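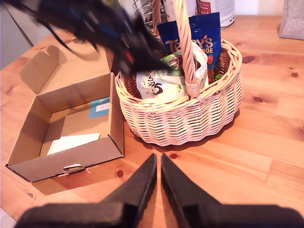
首页 产品中心 木器涂装 地板养护 技术资料 经销网点 联系我们

Zodedix 室内针叶材硬质蜡油

产品概述

Zodedix 室内针叶材硬质蜡油为单组分、氧化干燥型木器表面处理剂，主要成膜物质为改性干性植物油与硬质植物蜡，适用于松木、云杉、冷杉、落叶松等针叶材的室内家具及台面。油相渗入早材管胞，蜡相留存于表层，固化后形成开放孔隙的薄层保护，木纹及节疤保持可见。产品由 Imosetti 配制，Stonddale 负责分装与供货。

针叶材早材与晚材密度差异明显，同一块板面的吸收量并不均匀，节疤周围树脂含量高，油类在该处干燥较慢。本产品的固含量和黏度按上述材性调整，第一遍以渗透为主，第二遍用于补足表层。密度较高的阔叶材（橡木、白蜡木、胡桃木）请选用同系列阔叶材型号。

适用范围

餐桌、工作台、储物柜、书架、床架、窗台板及其他室内水平或垂直木构件。拼板、指接板和实木板均可使用。饰面人造板应先确认表层为未封闭的实木单板，三聚氰胺饰面和已涂聚氨酯漆的表面不具备吸收能力，不适用。

不建议用于户外、淋浴区内部及长期积水的洗涤台边缘。地面使用请参阅地板养护栏目下的对应型号。

规格与订货

标准包装为金属圆罐，分小罐、中罐、大罐三种。透明型、浅白型、蜜色型均有现货，哑光与半哑光两种光泽可选。浅白型含少量颜料，可减缓松木受光后的黄变，使用前须充分搅拌至罐底无沉淀。
订货号：透明哑光 2,778；浅白哑光 1,083。其他组合的订货号请向经销网点查询。
同一工件应使用同一批号。批号印于罐底，跨批使用时先将所需总量倒入洁净容器混合均匀。

基材准备

1. 木材含水率应与使用环境平衡。新购板材拆除包装后，在室内竖放或用垫条隔开平放，待尺寸稳定后再加工。
2. 旧漆、旧蜡、胶痕须彻底清除。胶痕在素材阶段不易察觉，上油后呈浅色斑块，可用湿布擦拭拼缝附近，胶痕处颜色不变深。
3. 砂光自较粗砂纸开始，逐级过渡，最后一级的砂磨方向与木纹一致。松木不宜砂得过细，表面压实后吸收量下降，第一遍油停留在表层，干燥后易发黏。
4. 节疤处如有树脂渗出，用刮刀去除硬化部分，再以松节油或酒精擦拭，静置挥发后复砂。渗脂严重的节疤应先行封闭，封闭剂与本产品的附着情况需在边角试验。
5. 除尘使用吸尘器配软毛刷头，不使用含硅清洁剂或含蜡除尘布。

施工步骤

开罐后以平头搅拌棒自罐底翻搅，静置消泡。本产品出厂时已调至施工黏度，不加稀释剂。

第一遍：用短毛刷、无绒布或白色百洁垫顺木纹薄涂。台面从远端向近端推进，端面最后处理，端面吸收快，可在湿态下补涂一次。待油渗入后，用干净棉布擦去全部浮油，至手背触摸无湿滑感。凹槽、榫肩、抽屉轨道两侧容易积油，应单独擦净。

层间处理：第一遍干燥后，早材纤维可能竖起，触感略粗糙。用细砂纸或灰色百洁垫轻磨一遍，去尘。层间打磨只去除毛刺，不得磨至露白。

第二遍：用量低于第一遍，涂布应更薄。光泽不均时，在湿态下以白色百洁垫打圈摩擦，再顺纹收光。垂直面自上而下施工，检查下缘有无流挂。

台面背面也应至少涂一遍。单面涂装的拼板两侧吸湿速度不同，板宽较大时有瓢曲的可能。

干燥与固化

干燥时间受温度、通风和涂布量影响，以罐身标签所列数据为准。空气相对湿度高于 80% 时停止施工。低温、密闭或涂层过厚都会延长干燥时间，节疤处常比周围更晚干透。
表面干燥后可轻放物品，完全固化前不得加盖桌布、塑料垫或纸箱，不得用湿布擦洗。固化期间涂层持续吸氧，柜体内部应敞开门板和抽屉。
浅色罐头、铁丝架等金属底部物品如长期置于潮湿台面，可能在木材表面形成锈迹，此类痕迹与涂层质量无关，建议加垫。

耐污性能与限制

完全固化后的表面对水、茶、咖啡、稀释果汁和食用油具有短时抵抗能力。液体应及时擦去。深色液体若进入接缝或未涂端面，会沿纤维方向扩散。
高温锅具须放在隔热垫上。强碱清洁剂、丙酮、氨水会破坏油膜。松木本身较软，钝器压痕属于基材变形，涂层不能提高木材硬度。浅压痕可在去除局部油膜后用湿布和熨斗蒸起，干燥后复砂补油。

日常维护

干擦或用拧干的软布擦拭，必要时使用中性清洁液。使用频繁的台面出现发干、吸水变快或局部失光时，即可补油。补油前清洁表面，充分晾干，以灰色百洁垫轻磨，薄涂一遍后擦净。局部修补的边界宜停在拼缝处。
严禁使用家具喷蜡。喷蜡中的硅油会进入木材孔隙，后续补油将出现缩孔，只能整面重砂。

安全与废弃物

浸有本产品的布、百洁垫和砂光粉尘存在自燃危险。用后立即浸水存放于带盖金属容器，或在室外不燃地面上单层摊开晾干，不得揉成团丢入垃圾桶。
施工时保持通风，砂光时佩戴防尘口罩。皮肤沾染后用肥皂水清洗。液态余料不得倒入下水道，空罐敞口干透后按当地规定处理。儿童用品和食品直接接触面的使用条件，请先索取安全数据表。

贮存

原罐密封，直立存放于阴凉干燥处，远离火源，避免冻结。启用后的余料会与罐内空气反应结皮，可改装至较小容器以减少空气量。已结皮的油料应先去皮、过滤再使用，呈胶状者报废。

配套产品

Belhaj 无绒擦布，卷装，每卷 2,000 张，适合批量收油。
Belhaj 白色及灰色百洁垫，手工与平板打磨机通用。
Zodedix 木器清洁浓缩液，中性，稀释使用。
Zodedix 节疤封闭剂，小罐装。

技术资料索取

技术数据表、安全数据表和色样板由 Stonddale 提供。色样板以砂光云杉为底材，松木上的实际颜色会有差异，批量施工前应在同批木料上制作样板，并按正式施工的遍数和砂纸目数完成。

联系我们 | 经销网点 | 版权所有 Stonddale | 返回顶部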